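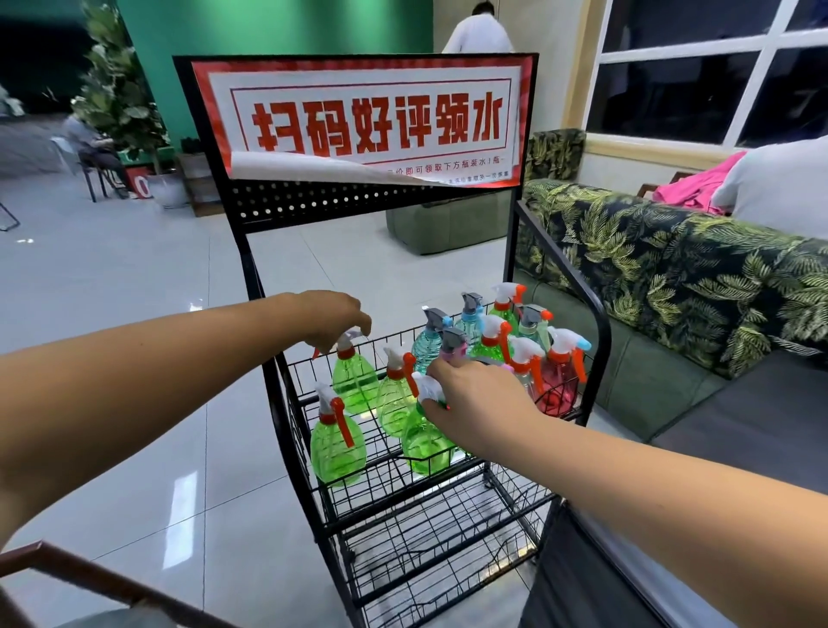

Kimie Nakajima

The hardest thing on the rack is the trigger. A spray bottle has a body that any gripper can close on and a head that catches on everything near it, and when a dozen of them are pushed into one wire basket the heads end up hooked over each other. People sort this out with two hands and without much thought. Software has to be told, or shown, and for the past year a small team at Nundari has been working on the showing.

Nundari writes the layer that sits between a robot's cameras and its arms. It doesn't build hardware. Its customers send in a machine, or the specification for one, and Nundari sends back a program called Kostiuk that looks at a shelf or a basket, decides which object can come out first, and plans how two arms should go about it. Version 9 went out to customers in September.

Henrik Rathjen leads the perception side. His group used to train on bottles photographed one at a time against a plain backdrop, and the results were good until the bottles were put together. "We had a model that knew a green bottle very well," he says. "Give it several green bottles in a bunch and it would return one long green bottle with a lot of heads."

The fault was in how the program divided a picture into things. It leaned on colour, and a run of green plastic gave it nothing to cut along. Ribbed surfaces made matters worse, as the program tended to read the ribs as edges. Rathjen's group tried turning down the weight given to colour and found that the program then lost the small bottles at the back, the ones half hidden by a hand.

What they do now is find the heads first. A trigger head has a nozzle, a lever and a collar, and these sit in the same order whichever way the bottle leans. Kostiuk looks for that arrangement, counts each one it finds as a bottle, and only then works downwards to guess where the body must be. If the body is hidden it keeps the guess and marks it as a guess. The planner is allowed to reach past a guessed body but may not take hold of one.

Hands were a separate problem. Much of the material the team learns from is recorded from head height while a person does the task, and the person's hands are in the way a good deal of the time. The first version of the labelling tool simply masked them out. Yurani Tello, who joined from a company that made mapping software, argued for keeping them in. A hand closed round the neck of a bottle tells you where the neck is, she says, even when you can't see it. The tool now stores the hand and the object as a pair, with a note of which hand it is and what kind of contact it is making: a touch, a pinch or a full grip.

That last distinction took longer to agree than anyone expected. A fingertip on a nozzle may be the start of a grasp or a way of steadying one bottle while the other hand lifts its neighbour, and in a single picture there is no telling which. Labellers were giving different answers for the same clip. In the end Tello had them label contact alone and leave intention out. The program works out intention later from the frames on either side, and it is right more often than the labellers were.

The training set for baskets holds 3000 clips. They were recorded in ordinary rooms - with shiny floors, patterned sofas, house plants, other people sitting or standing in the background - and Rathjen is firm that none of this should be tidied. A glossy tile gives back the ceiling lights, and the lower tiers of a wire rack let the floor show through, so that depth sensors return readings from well behind the mesh. An early build took an open wire shelf for a hole and tried to put an arm into it.

Signs are another trap. Display racks often carry one on top, printed in large letters, and the older text reader would pass whatever it found to the planner as a clue to the contents. On a rack with a red notice promising a bottle of water in return for a good review, it told the planner to expect water bottles. The basket beneath was full of coloured trigger sprays. Text is now treated as weak evidence and dropped altogether if the shapes disagree with it.

Planning for two arms is Hemi Ellery's job. Kostiuk used to plan the arms in turn, left then right, which kept them from colliding but also meant that one stood idle while the other tugged. The current planner gives each arm a role. One holds, the other moves, and the roles can swap partway through. Ellery took the idea straight from the clips, where people do it constantly.

Speed is still poor. A full plan for a crowded basket takes 32 seconds on the computer that ships with most of the customers' machines. Ellery thinks half of that can be saved by reusing the last plan when only one bottle has moved. Gromier, a packing firm that has been testing the software, has asked for less than ten.

Rathjen would like to spend the winter on soft bags.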